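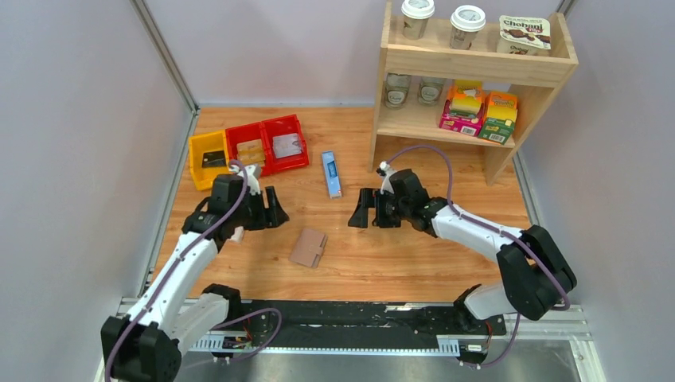
Magazine > Home > Storage and Sorting

The Small Stuff Gets a Place

By Jacinto Olvera

Most homes have a spot where pockets get emptied. In mine it was the end of the kitchen table, and for years the wallet landed there with the mail, two or three expired cards and whatever box had come home from the drugstore. I cleared it on Sundays. By Tuesday it was back.

What changed it was a set of small plastic bins and one evening in May when I could not find my insurance card. I had moved to Dunmore that winter and my papers were still in the order the moving boxes had left them, meaning no order. I spread everything out on the wood and started sorting by size and shape, and only later by what the things were for.

Sorting by shape sounds wrong, but it works well for flat items. Cards of any kind stand up in a small bin if there are enough of them to hold each other. A stack that rises a little above the rim is about right. You can flip through it with a thumb and pull one without lifting the rest. If there is only one card in a bin it leans or slides down, and then you need to tip the bin to get at it.

Color does part of the work. A yellow bin next to two red ones is easy to tell apart from across a room, and the yellow one should go to whatever you reach for most. Two bins of the same color can be a nuisance unless their contents look different from above. In my house one red bin is for cards I keep and the other is for cards I have not decided about. I mixed them up for a week, then put a strip of tape on the second.

The wallet is its own problem. A small folding wallet is meant to hold very little, and it ends up holding everything. I emptied mine and found 41 separate pieces of paper and plastic in it. I use 3 of the cards in a normal week. The rest went into the bins or the trash, and the wallet now folds shut and lies flat, which it had not done since I bought it.

I don't keep the wallet in a bin. It stays on the open table in front of them, where I can see it on the way out. A wallet dropped in with other dark, flat things is hard to spot in the morning.

Long thin boxes are the other item that never fits. They are too long to lie down in a small bin and they tip it over if you stand them up. I tried a drawer divider from Ornar and a desk tray from Zateo, and both were fine for pens and too short for boxes. For now the boxes lie on the table until they are used up or moved to the shelf. A wooden shelf unit in the corner takes them easily, and it gets them off the surface where I work.

Put the bins toward the back of the table, side by side and touching. With gaps between them they drift, and small things fall in the gaps. Pushed together they can be moved as a group when the table is needed for dinner.

The upkeep takes me around 15 minutes a month. I go through the undecided cards first and throw out anything expired. Gift cards with a balance go back in the wallet so they get spent. Last month one of them turned out to be for a bakery in Nondora that closed before I moved, and I kept it anyway – it is in the second red bin, behind the library card.

The insurance card was in a coat.

More in Storage and Sorting
A Drawer for Batteries and Nothing Else
How Long to Keep Paper Receipts
Shelves for an Awkward Corner
What to Do With Old Keys

Contact the editors | © 2020 | Back to top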